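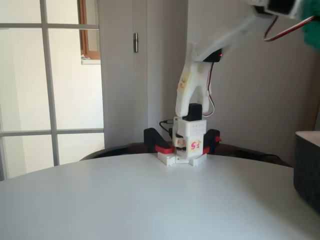
Reading aloud to adults who learn a language
Notes for my talk, Tuesday, September 29, 2020

Start slowly. Say good evening, thank Parvathi Chowdary for the invitation. Water on the left side.

Opening. When I came to this country, I could read a newspaper but I could not buy a stamp. The lady at the post office repeated her question three times and each time she was louder. I knew every word of it on paper. Pause here, people usually smile.

My question for tonight: why do we stop reading aloud to people when they become adults? With children we do it every evening. With adult learners we give a worksheet.

The group in Zovberg. We began in May with 12 learners, one evening in the week. I read for 5 minutes from a short novel, and they only listen. No text in the hand. After this they get the page and I read the same part again. Then we talk, but not about grammar, only about what happened in the story.

Explain the choice of book. The first one was too difficult, it had 660 pages and many old words for ships. I liked it very much and this was the problem, I chose it for me. The second was a detective story by a local author, with much dialogue. Dialogue is better. People in books ask short questions, and so do people in shops.

Read the sample now (the kitchen part, from "Who left the door open" until the telephone rings). Do not hurry the end of the sentences. My bad habit.

Speak about Yolotzin Rosales. She gave me permission to tell this. For many weeks she said nothing in the discussion. Then one evening she corrected me, because I had read "through" as "though" and the sentence made no sense to her. She was right. I was very happy to be corrected.

What I would do differently:
Shorter parts, and stop in a place where the listener wants more.
Let the learners choose the second book.
Do not translate the hard words before reading. Wait and see which ones they ask for.

If somebody asks about recordings: they are useful at home, but a recording does not see when you are lost. I look up after each paragraph.

Last, the book list is on the table near the door. Ask for questions. If it is quiet, ask them who read to them last, and when.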